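Tips for sharing a dish station with robot arms

By Grażyna Lis
Updated 25/06/2022

These tips come from the staff kitchen at Codadport, where we serve lunch to 200 people and where a pair of robot arms took over part of the rack loading in February. I ran the dish station by hand for 14 years before that. Most of what follows would help in any work kitchen, with or without a machine, but I have put in the things that changed for us and how we handle them now.

Scrape before you stack

Keep a rubber scraper at the drop-off counter and another by the sink. One always goes missing. Scrape every bowl before it goes into the pile, even if it only held salad. Dried rice is the worst. If a bowl has sat too long, fill it with warm water and a spoonful of baking soda and leave it while you do the glasses.

We used to let people drop off bowls any way they liked, since whoever was at the sink would sort it out by eye. With the arms that slows everything down. Bowls nested inside each other have to be pulled apart by a person first, so now there is a sign asking people to set them down singly. About half the building reads it. The rest we remind.

Sort by shape, not by set

Our bowls come from three or four suppliers and nothing matches. Color doesn't matter for washing. Depth and rim do. Put the deep ones together and the shallow ones together, and keep small cups off to one side so they don't get buried.

A bowl with a thick rim may not fit between the tines at all. Test one from any new set before you buy the whole case. We bought a case of heavy soup bowls from Dreßler without checking, and they now hold onions and garlic in the dry store.

Load the rack from the back

Start with the row farthest from you and work forward. That way you never reach over a bowl you have already placed. Stand bowls on edge and lean them all the same way, with the open side turned a little down so water can run off. Leave a gap between each one. If two rims touch, both will have a wet spot in the morning.

Don't put a small cup between two big bowls. It slips under the tines and you find it when you lift the rack. Cups go last, at one end.

Mark where the rack goes

When one person works a station, the rack wanders over the shift and no harm is done. Once there is a machine in the job, the rack needs a home. We put small corners of tape on the counter, and whoever changes over the rack lines it up before stepping back. Change the tape when it starts to lift. Wipe the counter with plain water first and dry it, or the new tape won't hold past lunch.

The same goes for things left lying around. Cloths, order pads, phones and coffee cups all used to end up beside the rack. There is now a shelf at elbow height behind the station – the best thing we added, and it cost almost nothing.

Look after cables and slots

Never spray near a motor or a joint. Use a damp cloth, wrung out hard, and only when the power is off. A dry paintbrush is good for crumbs in tracks and narrow gaps. Check that cables hang free before you switch back on, and don't tuck them behind anything to make the counter look neater.

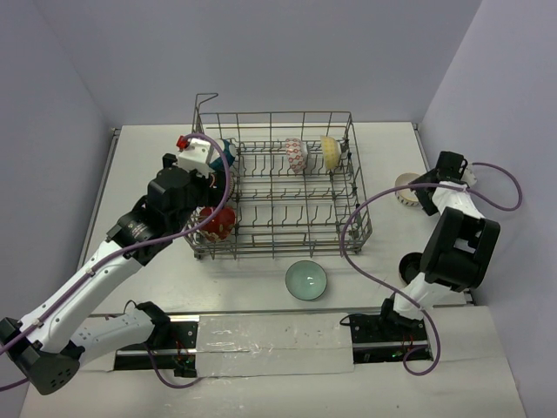
Give yourself time at the start of the shift to go over all this. I allow 23 minutes, which covers the counter, the rack and a look through the bowls for chips. Chipped bowls go straight in the bin. Run a finger lightly around the outside of the rim with a glove on and you will feel what you can't see.

Share out the work that is left

The biggest change for us has been in who does what. Two of us used to stand at the rack through the whole lunch service. Now one person watches the station and does the scraping and sorting, and the other helps on the serving line or gets ahead on vegetables. Swap halfway through. Watching is more tiring than it sounds, and your feet get just as sore.

Our hours stayed the same, and we got that in writing before the arms were switched on. I would tell any kitchen to do likewise. Ask as well who gets called when the thing stops, and put the number on the wall. At first we had to go through the office at Nisivard for every little fault, and lunch doesn't wait for that.

Keep doing some racks by hand too. New people should learn it properly, and on a day when the power is off you will need everyone to know how. We do the last rack of the day that way, along with pans, graters and anything sharp.

Wire racks themselves need a scrub once a week. Soak in hot water with a cup of white vinegar, brush along the wires, rinse and stand on end to dry.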